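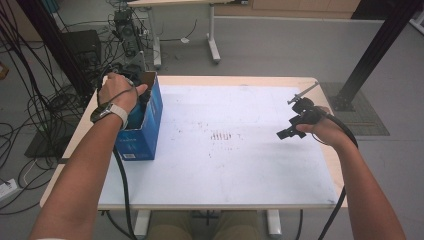

I've had the white table since the move and until this week I had never properly cleaned it. I wipe it down most evenings, but a wipe only gets the crumbs. The marks in the middle have been there long enough that I'd stopped noticing them, a little patch of dark smudges like somebody had been testing a pen, with specks around it. Naheed Tanoli came round on Monday and asked if it was ink. I didn't know. So I decided to find out.

First I had to clear it, and that meant the blue box. The blue box is where things go when I can't decide about them. It is tall and made of cardboard and it has moved along that table from one end to the other for most of the winter. I have tried keeping it on the floor, but then I kick it.

I went through it in one go. Old post, two tape measures, a phone charger for a phone I no longer own, the instructions for the shelves, a bag of felt pads I bought for the chair legs and then couldn't find, so I bought another bag. The felt pads are now on the chairs. The post went in the recycling apart from one letter from the letting agent at Zivcombe, who still think I live there. I folded the box flat afterwards. I give it a month before I need another one.

Then the table top. It's white with a light wood-coloured edge, and the white shows everything. I started with warm water and washing-up liquid on a soft cloth, which took off a grey film I hadn't known was there. The cloth was filthy. The dark marks didn't shift at all.

Next I tried bicarbonate of soda mixed to a paste. Doina Krasniqi swears by it for her worktops. You leave it for ten minutes and rub in small circles. It did help with the specks, and one of the smudges got fainter, but I didn't want to press hard. The surface is already scuffed from years of plates and boxes being dragged over it and I could see myself making a dull patch that would annoy me more than the marks do.

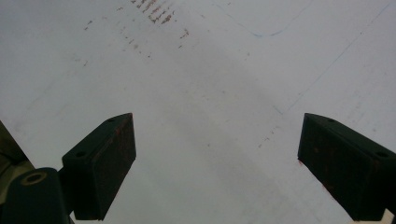 A plain white surface is harder to judge than you'd think. Depending on where the light comes from, one part looks grey and the next looks bright, and you can spend ages scrubbing a shadow. I did that for a good five minutes near the left end before I moved my head and it went away. Now I get down low and look along the top before I decide anything is dirty.

The last thing I tried was one of those white foam blocks, dampened, with hardly any pressure. I tested it on the underside first and then on the corner. I'll do the middle properly at the weekend when I've got daylight.

Gavin Shearer says I should put a mat over it and get on with my life. He may be right. I looked at mats and the one I liked from Thygesen was too long for the table by a hand's width, and I'm not cutting a new mat.

The other white desk at the back needs doing as well. It gets used less so it's in better shape, but I haven't looked at it from low down yet and I'm putting that off until February is over. The floor is grey and hides everything, so I've left that alone.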